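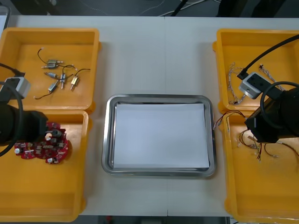 The Idard Quarter was opened to invited guests on Wednesday, June 13, 2018, and our delegation attended at the request of the developer, Hollmann.

The former grain wharf now holds a concert hall, a covered market and 97 flats. Apolline Gilbert, the lead architect, received the party at the Clalell Gate and led the tour, which began in the hall. The brick walls have been kept and the roof renewed in zinc.

In the market, 9 of the 131 stalls remain to be let. Theda Hagedorn, for Hollmann, stated that these are reserved for local makers until December.

The riverside garden was closed for planting. Members wishing to see it should apply to the secretary in writing.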